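4. Teaching Weldu a custom voice reaction

Weldu responds to the built-in phrases listed in section 3. You can add up to 8 phrases of your own in the Gostach app. Each phrase is linked to one animation and one light pattern.

Before you start, check that the firmware is version 1301 or later and that the battery is above 51 percent.

1. Set Weldu on a flat surface and wake it by pressing the head sensor.
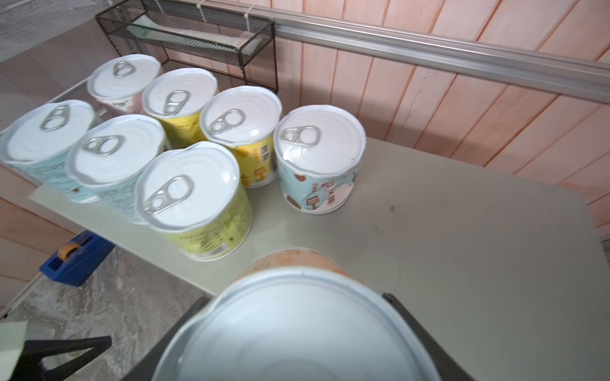
The eyes turn blue when the microphone is ready. If they stay white, press the sensor again.

2. In the app, open Reactions, then Custom, and tap Add.

3. Say the phrase in a normal voice. Leave a short pause and say it again. The app needs two clean recordings.
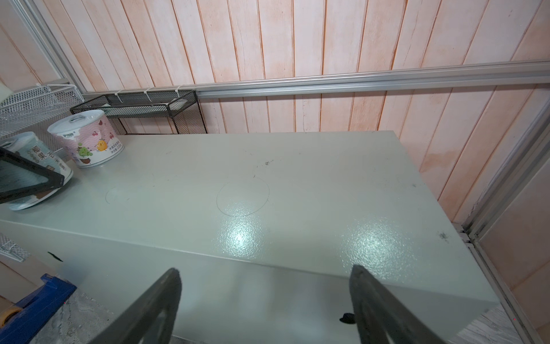 4. Choose an animation from the list. Dance animations need free space on all sides.

5. Choose a light pattern, or select None.

6. Tap Save. Weldu nods when the reaction is stored.

Note: Phrases of a single syllable are rejected. A phrase that sounds like a built-in command is accepted, but the built-in command takes priority.

Caution: Do not switch Weldu off while the app shows Writing. The stored phrases may be lost.
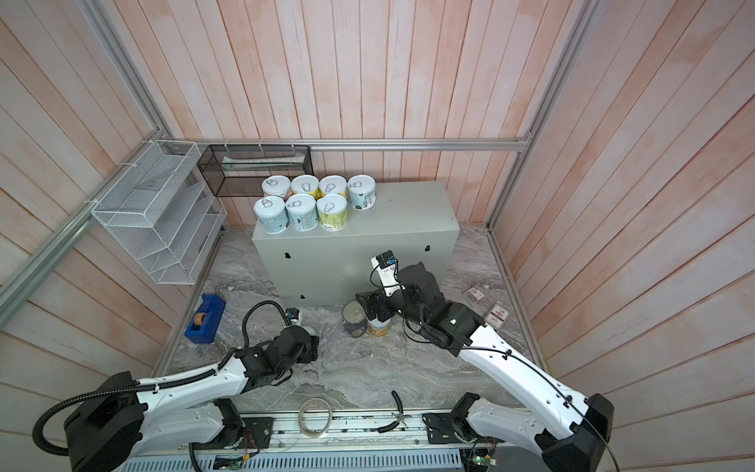 Skellik Support Desk
Last revised in March

4.1 If a phrase is not recognized

Delete the phrase and record it again in the room where it will be used. Turn off any television or music first.

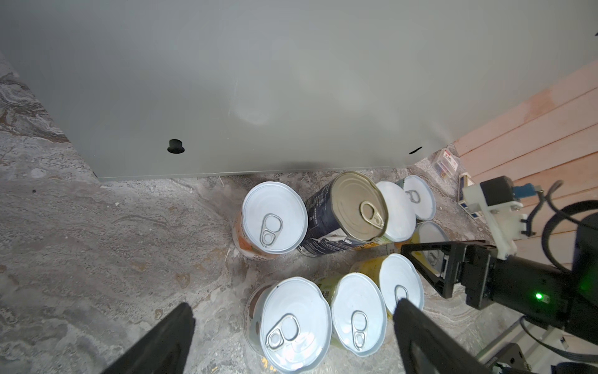

Phrases recorded through the Onance dock use the dock microphone and do not transfer to Weldu. Remove Weldu from the dock before recording.

To restore the factory list, open Custom and hold Clear All until the eyes blink.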